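Doblar pantalones color camel sobre la mesa verde
07/07/2023 – Por Bianca Surdu
Tiempo de lectura: 4 minutos

Esta galería trata de una sola cosa: cómo doblar ropa de tono arena o camel de manera que salga del montón sin marcas y quepa en un estante estrecho. En el taller de Ruvesdale empezamos por los pantalones, que son la prenda que más gente dobla mal. Se dejan para el final, se aplastan debajo de las camisas y luego hay que plancharlos otra vez.

Trabajamos sobre una tela verde claro extendida en la mesa. La tela sujeta un poco la prenda y evita que resbale mientras se estira. También ayuda el contraste: en un tejido beige las arrugas se ven poco, y con un fondo de otro color por lo menos se distingue bien el contorno.

El primer paso es buscar por dónde coger. Con la prenda hecha un montón conviene pellizcar una sola zona, levantarla un poco y mirar qué parte cuelga. Si aparece una costura gruesa, seguramente estamos cerca de la cintura. Si sale un dobladillo, estamos en el bajo.
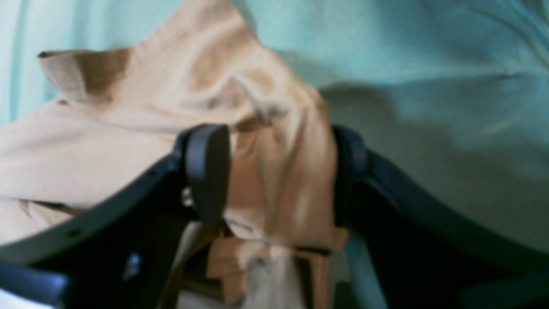

Jiahui Mao pregunta si no es más rápido sacudir la prenda entera y dejarla caer abierta sobre la mesa. Con una camiseta, sí. Con un pantalón largo, las perneras suelen caer cruzadas y hay que volver a empezar, así que en el taller lo hacemos por puntos: primero la cintura, después los bajos.

Una vez localizada la cintura, se juntan las dos perneras, una encima de la otra, y se alinean las costuras interiores. No hace falta que coincidan al milímetro. Lo que sí importa es que el tiro quede extendido, porque es la parte que más tela acumula y la que deja el bulto cuando se apilan varias prendas.

Después se estira a lo largo, sujetando por los dos extremos. Un tirón suave basta. Si se tira demasiado en un tejido blando, el bajo se deforma y la prenda queda más larga de un lado que del otro. Yo suelo pasar luego la palma desde la cadera hacia los tobillos – siempre en esa dirección – y repito dos o tres veces.

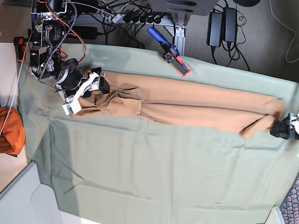 Pantalón camel doblado a lo largo, sujeto por la cintura y por el bajo.

En la zona de la cadera casi siempre quedan pliegues. Se quitan levantando un momento la cintura y volviéndola a apoyar. Los hilos sueltos es mejor cortarlos con tijera antes de guardar; si se arrancan, a veces se llevan detrás un tramo de costura.

Para terminar, el pantalón se dobla en tres: el bajo hasta la rodilla y otra vuelta hasta la cintura. En los estantes de Pundine, que son bajos, caben siete pantalones doblados así en cada pila. Con el doblez por la mitad cabían menos y la pila se inclinaba hacia delante. Zixuan Shen prefiere enrollarlos, y para una maleta le doy la razón, pero en un estante los rollos se abren al sacar el de abajo.

Los tejidos suaves piden un poco más de paciencia. Se arrugan al soltarlos y forman bolsas donde la tela se mete debajo de sí misma. Lo más práctico es no pelearse con el centro del montón: se busca un borde rematado, se sigue con los dedos hasta una esquina y se tira de ahí hacia fuera. 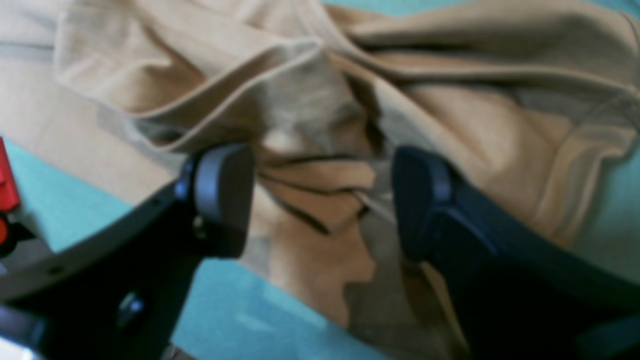 Cuando el borde ya está fuera, el resto de la prenda se abre casi solo y se puede volver al principio: cintura, perneras, estirar, alisar. En noviembre repetiremos la sesión con prendas de punto grueso, que no se doblan igual y necesitan más sitio en la mesa.

Las notas completas del taller, con las medidas de los estantes, están en la carpeta 11 del armario de Ruvesdale. Huiling Zhong guarda la llave por las mañanas.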